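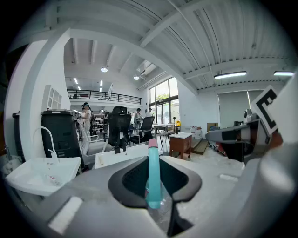 Our gripper budget, round two

Wednesday, August 1, 2018

The second order went in this morning! I've been promising a money post since May, when I wrote up the first purchase and a bunch of you asked what we were spending and how we picked. So pour a coffee, it's a long one.

Quick recap if you're new. We're a tiny outfit called Tipoki and we work on teaching robot arms to handle household stuff: bottles, tubes, sponges, the things you'd find next to a sink. Most of the learning comes from people doing the job by hand with a gripper tool, over and over, and the arm gets its turn later. That means our shopping list looks strange next to a normal robotics shopping list. The arm is the glamorous line. The hand-held grippers are the line we use all day long.

Going in, I had the budget upside down. My first spreadsheet put nearly everything on the arm and left the hand-held units as a kind of accessory. Then we ran for a few weeks and I watched where the waiting happened. People were standing in line for a gripper while the arm sat there. I've flipped it now and I feel so much better about the plan.

What we ordered

We're getting six more hand-held grippers from Plirnix. I got quotes from them and from Broltine, and both were good, friendly, quick to answer. Broltine's unit is lighter and I loved holding it. Plirnix won on the finger pads, which swap out with two screws, and on the price per unit: $715 each, pads included. Broltine wanted the pads bought separately, and pads are what we go through. If you plan for one thing in this whole category, plan for pads. I'd never have guessed how much I'd come to care about a little cup of rubbery stuff on the end of a tool.

Replacement pads are $69 a set. I put several sets in the order and I already suspect I'll be back for more by winter. A slim bottle is a great test for them, by the way. Narrow, smooth, a bit springy when you squeeze it. If a pad can hold one upright while you turn your wrist, it'll do fine with most of the bathroom shelf. I took our own bottles to the demo and I'd tell anybody to do the same – the sample blocks the sellers hand you are very easy to pick up and don't tell you a thing.

Markers

I mean the printed black-and-white squares that go on the gripper. They cost next to nothing and I left them out of the first budget completely, and then spent an afternoon cutting them with a craft knife. This time I ordered them printed on stiff backing from Mandodeo. They came flat, they came square, and the corners are crisp. Small thing, huge joy. Buy more than you need. They get scuffed, and a scuffed one has to come off.

Furniture, or the stuff I forgot

We needed a place to work at, too. A robot budget template won't ask you about tables and chairs. It should! People do this work for hours and they need to sit between rounds, and they need a surface at a decent height. I'd given furniture zero dollars in round one. Since then we've pulled in office chairs from everywhere, and the white tabletop I grumbled about paying for has turned into the most popular spot in the shop.

The sink was already in the building, and I count that as the best free item on the sheet. If you're looking at spaces and you want to work on kitchen or bathroom tasks, ask about plumbing first. I priced out adding a sink in another unit we toured and closed the tab pretty fast. Daylight is lovely as well, but budget for blinds. Sun coming in low can wash out a recording, and you'll want to be able to shut it off on the worst side.

Fans, bins, buckets, a jug or two. I lump it all under "room" and give it a flat amount. It's dull, and it also gets used every day.

The arm

We're keeping the arm we have. I did look at a second one (of course I did, I looked for hours, I had the brochure open at dinner). The numbers just don't ask for it yet. One arm can try out what we've recorded faster than we can record it. When that stops being true I'll open the brochure again, and I will be thrilled.

What I did set aside is money for its upkeep: cables, a spare mount, and a visit from a technician in case something goes past what we can fix. Last time I'd called that line "misc" and then spent it on tape and snacks. It has a proper name now, and nobody gets to buy pretzels out of it. Me included.

How I lay out the sheet

A few people asked for the columns, so:

Item
How many people can't work if it breaks
Days to replace it
Price
Price of the parts that wear out, per month

The second column is the one I sort by. It moved grippers to the top right away. The last column is the one that changed which seller we went with. A unit that's cheap to buy can be a pain to feed.

I also keep roughly a tenth of the total unspent until everything has arrived and been plugged in. There's always a charger or a bracket. Last round it was a hex key size we didn't own, which cost almost nothing and held us up until the next morning.

Delivery is supposed to be three weeks. I'll post when the boxes show up, and I'll do a proper side by side of old pads and new ones once we've put some miles on them. Really looking forward to it!

Comments (4)

benchnotes: The "how many people can't work" column is going straight into my sheet. Did Plirnix give you any break for ordering several?

Reply from author: A small one on shipping, nothing on the units. Worth asking though, they were nice about it.

solderandtoast: We have the Broltine ones and the weight really does matter by the end of a shift. Might be worth getting a single one to compare?

Reply from author: Tempting!! Let me see what's left of that last tenth.

Contact | © 2018 Tipoki shop blog | Back to top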